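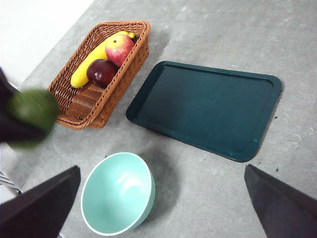
Wer um sechs Uhr früh anfängt, habe von einem Obstkorb um zehn nichts, heißt es in einer Zuschrift aus der Frühschicht, die im Betrieb in Mudstead seit Oktober die Runde macht. Gemeint ist das neue Verpflegungsangebot des Verpackungsherstellers Halvorsen. Das Unternehmen hat dort den Zuschuss zum Kantinenessen gestrichen und stellt der Belegschaft dafür kostenloses Obst in die Pausenräume. In der Mitteilung der Geschäftsleitung ist von einem »Gesundheitsprogramm« die Rede. In der Produktion spricht man eher von einer Kürzung.

Bislang zahlte Halvorsen für jede warme Mahlzeit 3 Euro dazu. Dieser Betrag fällt weg. Was das Obst im Gegenzug kostet, will die Firma nicht sagen, auch auf mehrfache Nachfrage nicht. Geliefert wird es vom Dienstleister Kanedov, der die Pausenräume bis zehn Uhr bestückt. Die Frühschicht hat ihre erste Pause dann bereits hinter sich, und die Nachtschicht bekommt, was übrig bleibt. 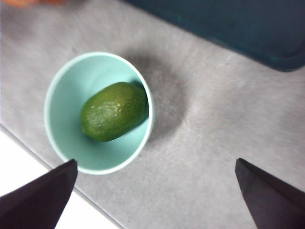 Begründet wird die Umstellung mit einer Befragung, nach der sich 60 Prozent der Teilnehmer »leichtere Angebote« gewünscht hätten. Das klingt nach einer Mehrheit. Teilgenommen haben allerdings nur 39 Beschäftigte, überwiegend aus der Verwaltung, und nach dem Wegfall des Zuschusses wurde laut Fragebogen gar nicht gefragt. Ob jemand, der gern einmal einen Salat auf der Karte hätte, dafür auf das bezuschusste Mittagessen verzichten wollte, lässt sich aus den Antworten nicht ablesen. Die Geschäftsleitung tut es trotzdem.

Auch der Verweis auf das Werk in Stilirgate überzeugt nur bedingt. Dort gibt es seit zwei Jahren Obst am Arbeitsplatz, und der Krankenstand ist nach Firmenangaben gesunken. Zahlen dazu liegen nicht vor. Im selben Zeitraum wurde in Stilirgate zudem das Schichtmodell geändert – ein Umstand, den die Mitteilung nicht erwähnt.
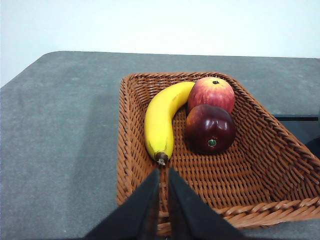
Der Betriebsrat prüft nun, ob die Streichung ohne seine Zustimmung zulässig war. Halvorsen hält den Zuschuss für eine freiwillige Leistung, die jederzeit beendet werden könne. Eine schriftliche Vereinbarung haben bisher beide Seiten nicht vorgelegt. Die Kantine selbst soll geöffnet bleiben, vorerst mit unveränderter Speisekarte und zu vollen Preisen.

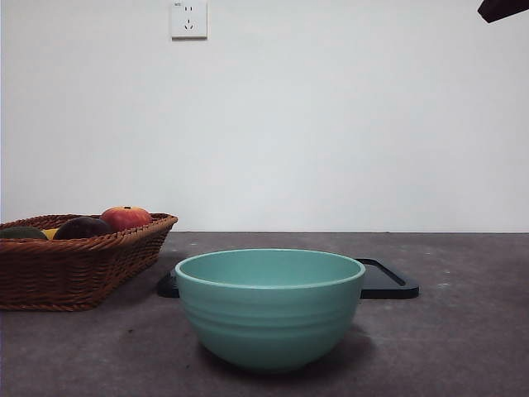
Kommt der Zuschuss zurück? Vorerst ist das nicht vorgesehen; die Geschäftsleitung will das Programm im März auswerten, nach welchen Maßstäben, lässt sie offen.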